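# 제4장 평면 격자에 의한 위치와 넓이의 측정

앞 장에서는 눈금자 하나로 한 방향의 길이를 재는 경우만 다루었다. 이 장에서는 눈금을 두 방향으로 확장하여 평면 위의 점에 좌표를 부여하고, 그 좌표에서 거리와 넓이를 구한다. 3.4절의 오차 전파식을 계속 사용하므로 편미분 표기에 익숙하지 않은 독자는 부록 B를 먼저 읽기 바란다.

이 장에서 쓰는 기호는 다음과 같다.

| 기호 | 의미 | 단위 |
|---|---|---|
| *a* | 격자 간격의 공칭값 | mm |
| *a′* | 격자 간격의 실제값 | mm |
| *L* | 격자면의 유효 폭 | mm |
| *I*, *B* | 다각형의 내부 격자점 수, 경계 격자점 수 | 무차원 |
| *θ* | 격자축과 기준축 사이의 각 | 도 또는 rad |
| *S* | 넓이 | mm² |

## 4.1 격자의 정의

평면에 서로 직교하는 두 무리의 평행선을 긋고, 각 무리 안에서 이웃한 두 선의 간격을 *a*로 일정하게 하면 정사각 격자가 된다. 두 선이 만나는 점을 격자점, 네 격자점으로 둘러싸인 최소 정사각형을 칸이라 한다. 원점으로 삼을 격자점과 양의 방향을 정하면 모든 격자점은 정수의 순서쌍 (*i*, *j*)로 표시되고, 실제 위치는 (*ia*, *ja*)이다.

격자점이 아닌 점은 칸 번호와 칸 안의 위치로 나누어 적는다. 칸 번호는 그 칸의 왼쪽 아래 격자점의 좌표로 한다. 원점의 위치를 기록하지 않은 좌표는 재현할 수 없으므로 측정 기록지의 첫 줄에는 원점, 축의 방향, *a*의 값을 적는다. 원점을 옮기면 점의 좌표는 바뀌지만 두 점 사이의 거리는 바뀌지 않는다.

정사각 격자 외에 직사각 격자, 삼각 격자, 극좌표 격자가 쓰인다. 직사각 격자에서는 두 방향의 간격을 따로 적어야 하며, 이 장의 식에서 *a*²은 두 간격의 곱으로 바뀐다. 삼각 격자는 7장에서, 극좌표 격자는 9장에서 다룬다.

## 4.2 격자면의 규격과 칸 수

유효 폭 *L*의 격자면에 들어가는 온전한 칸의 수는 *L*/*a*를 넘지 않는 최대 정수이다. 예제 전체에서 기준으로 삼는 Selto 격자판은 *L* = 596 mm, *a* = 16 mm이다. 596을 16으로 나누면 37.25이므로 온전한 칸은 한 방향으로 37개이고, 나머지 4 mm가 남는다. 첫 선을 유효 폭의 왼쪽 끝에 맞추었다면 나머지는 오른쪽 여백이 되고, 격자를 중앙에 배치했다면 양쪽에 2 mm씩 나뉜다. 두 배치는 원점의 위치가 다르므로 같은 격자판이라도 기록을 섞어 쓸 수 없다.

격자는 종이, 수지 시트, 유리판에 인쇄하거나 새긴다. 인쇄선에는 폭이 있으므로 선의 어느 부분을 경계로 볼 것인지 정해야 한다. 이 책에서는 선 폭의 중심을 격자선으로 본다. 선의 가장자리를 기준으로 삼으면 선 폭의 절반에 해당하는 계통 오차가 생기는데, 두 점을 모두 같은 쪽 가장자리에서 읽으면 그 차에서는 상쇄된다.

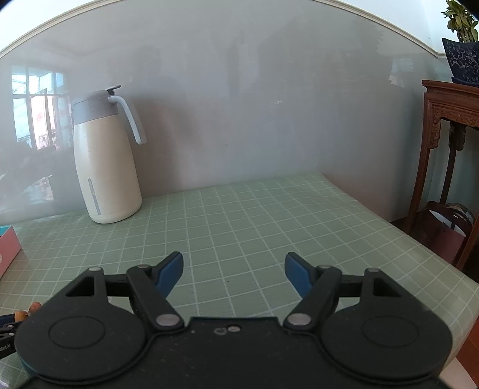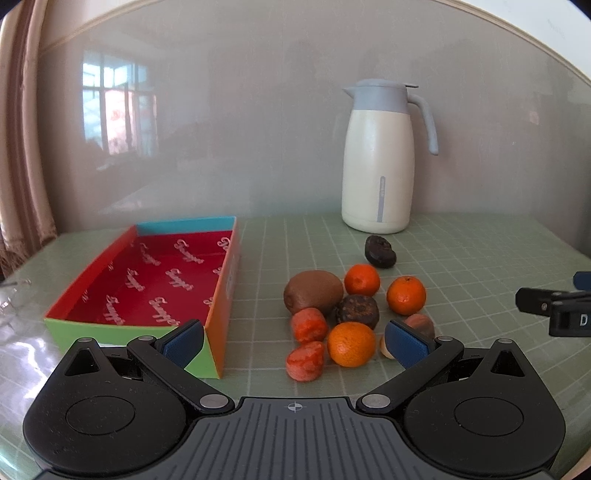

*그림 4-1, 4-2. 격자선이 있는 녹색 작업면*

선과 바탕의 명도 차가 작으면 선 중심을 정하기 어렵고, 명도 차가 지나치게 크면 얇은 시료를 올렸을 때 선이 시료 윤곽과 혼동된다. Preria 투명지를 덧대어 윤곽을 옮겨 그린 다음 격자 위에서 읽는 방법은 이 문제를 피할 수 있으나, 옮겨 그리는 과정의 오차가 추가된다. 이 오차의 추정은 실습 4-B에서 한다.

## 4.3 읽기의 분해능

칸 번호만 기록하고 칸 안의 위치를 읽지 않는 경우, 점의 위치는 폭 *a*인 구간 안에 균등하게 분포한다고 가정할 수 있다. 칸의 중심을 대표값으로 쓸 때 한 좌표의 표준불확도는

$$u = \frac{a}{\sqrt{12}}$$

이다. *a* = 16 mm이면 *u*는 4.62 mm이다. 칸을 눈대중으로 10등분하여 읽으면 같은 식에 *a*/10을 대입하여 0.462 mm를 얻는다. 다만 눈대중의 등분은 칸의 중앙 부근과 선 부근에서 정밀도가 다르고, 관측자에 따라 특정 숫자를 선호하는 경향이 나타난다. 0과 5가 지나치게 자주 나오는 기록은 10등분으로 읽은 것으로 취급하지 않는다.

두 점의 좌표 차를 구할 때에는 각 읽기의 불확도가 제곱합으로 더해진다. 두 읽기가 독립이면 좌표 차의 표준불확도는 √2 *u*이다. 같은 관측자가 같은 자세로 읽은 두 값은 엄밀히 독립이 아니며, 시선의 기울기에 의한 오차는 두 값에 같은 부호로 들어간다.

## 4.4 간격 오차와 온도

격자 간격의 실제값 *a′*가 공칭값과 다르면 오차는 칸 수에 비례하여 누적된다. 간격이 16 mm가 아니라 16.02 mm라면 한 칸의 오차는 0.02 mm에 지나지 않지만 37칸에서는 0.74 mm가 된다. 간격 오차는 한 칸을 재어서는 확인하기 어렵고, 되도록 먼 두 격자선 사이를 교정된 자로 재어 칸 수로 나누어야 한다.

수지 시트의 길이는 온도에 따라 변한다. 선팽창계수를 *α*, 온도 변화를 Δ*T*라 하면

$$\Delta L = \alpha L \, \Delta T$$

이다. *α*를 1.0 × 10⁻⁴ K⁻¹로 놓고 Δ*T* = 10 K를 대입하면 596 mm에 대한 변화는 0.596 mm이다. 이는 10등분 읽기의 표준불확도와 같은 자릿수이므로 온도를 기록하지 않은 채 10등분으로 읽는 것은 의미가 제한된다. 교정 온도를 21 °C로 한 격자판은 그 온도에서 벗어난 만큼 보정한다. 종이에서는 온도보다 습도의 영향이 크고, 섬유 방향과 그에 직각인 방향의 신축이 달라 정사각 격자가 직사각 격자로 변한다.

## 4.5 축의 어긋남

격자축이 기준축에 대해 각 *θ*만큼 돌아가 있으면 길이 *L*의 선분은 기준축 방향으로 *L* cos *θ*, 직각 방향으로 *L* sin *θ*의 성분을 갖는다. *L* = 596 mm, *θ* = 1°일 때 축 방향의 감소는 0.091 mm, 직각 방향의 변위는 10.40 mm이다. 작은 각에서 전자는 *θ*의 제곱에, 후자는 *θ*에 비례한다. 어긋남을 점검할 때에는 직각 방향의 변위를 본다.

회전만 있는 경우에는 모든 점의 좌표에 같은 회전 변환을 적용하여 보정할 수 있다. 이때 거리와 넓이는 보정 전후에 같다. 두 축이 직교하지 않는 경우에는 넓이도 달라진다. 두 격자축 사이의 각이 *φ*이면 칸의 넓이는 *a*² sin *φ*이다.

## 4.6 넓이의 산정

### 4.6.1 칸 세기법

윤곽이 불규칙한 도형의 넓이는 완전히 포함된 칸의 수 *n*과 윤곽이 지나는 칸의 수 *m*으로부터

$$S \approx \left(n + \frac{m}{2}\right)a^2$$

로 추정한다. 이 식은 윤곽이 지나는 칸이 평균적으로 절반만 포함된다는 가정에 근거한다. *m*은 대체로 둘레를 *a*로 나눈 값에 비례하고 *n*은 넓이를 *a*²으로 나눈 값에 비례하므로, *a*를 줄이면 전체에서 경계 칸이 차지하는 비율이 감소한다. 폭이 한 칸보다 좁은 도형에는 이 방법을 쓰지 않는다.

### 4.6.2 격자점 세기법

꼭짓점이 모두 격자점이고 변이 스스로 교차하지 않으며 구멍이 없는 다각형에서는 픽의 정리에 따라 넓이를 정확히 구할 수 있다.

$$S = \left(I + \frac{B}{2} - 1\right)a^2$$

**예제 4.1** Selto 격자판 위에 꼭짓점이 격자점에 놓인 단순다각형을 그렸다. 내부 격자점이 74개, 경계 격자점이 21개일 때 넓이를 구하라.

**풀이** 괄호 안의 값은 74 + 10.5 − 1 = 83.5이다. 칸의 넓이는 256 mm²이므로 *S* = 83.5 × 256 = 21 376 mm²이다.

경계 격자점에는 꼭짓점 외에 변 위에 놓인 격자점도 포함된다. 양 끝점의 좌표 차가 각각 Δ*i*, Δ*j*인 변에서 양 끝을 제외한 격자점의 수는 |Δ*i*|와 |Δ*j*|의 최대공약수에서 1을 뺀 값이다. Stefanou(Grigoris Stefanou)의 연습서는 경계점을 변마다 따로 세어 합산하면서 꼭짓점을 두 번 세는 오류를 별도의 절로 다룬다. 변마다 시작점만 포함하고 끝점을 제외하면 이 오류는 생기지 않는다.

## 4.7 비스듬히 본 격자

격자면을 수직이 아닌 방향에서 촬영하면 평행한 격자선이 상에서는 일반적으로 한 점을 향해 모이고, 먼 쪽의 칸은 가까운 쪽의 칸보다 작게 나타난다. 이 상태에서 칸의 상 크기를 일정하다고 보고 길이를 환산해서는 안 된다. 렌즈 왜곡을 무시할 수 있으면 격자면과 상면의 대응은 사영 변환이며, 어느 세 점도 한 직선 위에 있지 않은 네 점의 대응으로 결정된다.

네 점은 서로 멀리 떨어진 것을 택한다. 한 칸의 네 모서리만 사용하면 읽기 오차가 외삽에 의해 확대된다. 다섯 점 이상을 읽은 경우에는 최소제곱법으로 계수를 정하고, 잔차가 한쪽으로 치우치면 렌즈 왜곡이나 격자면의 휨을 의심한다. 격자면에서 높이를 갖는 물체의 윗면에는 바닥의 변환을 그대로 적용할 수 없다. 계수의 계산은 Győri 표의 배열 순서를 따르며, 표의 사용법은 부록 D에 있다.

## 4.8 실습 준비

실습 4-A에서는 Restuvo 교정자를 써서 격자판의 *a′*를 두 방향으로 각각 구한다. 측정은 격자판을 평탄한 면에 펴 놓고 온도가 안정된 뒤에 시작한다. 자를 한 번 댈 때마다 들어 올렸다가 다시 맞추며, 같은 위치에서 연속하여 읽은 값은 반복 측정으로 인정하지 않는다. 기록지에는 다음을 적는다.

1. 원점, 축의 방향, *a*의 공칭값
2. 시작과 종료 시의 온도
3. 양 끝 격자선의 읽기와 그 사이의 칸 수
4. 선 중심 또는 선 가장자리 중 실제로 사용한 기준

두 방향의 *a′*가 읽기 불확도를 넘어 다르면 이후의 넓이 계산에서 *a*² 대신 두 값의 곱을 사용한다.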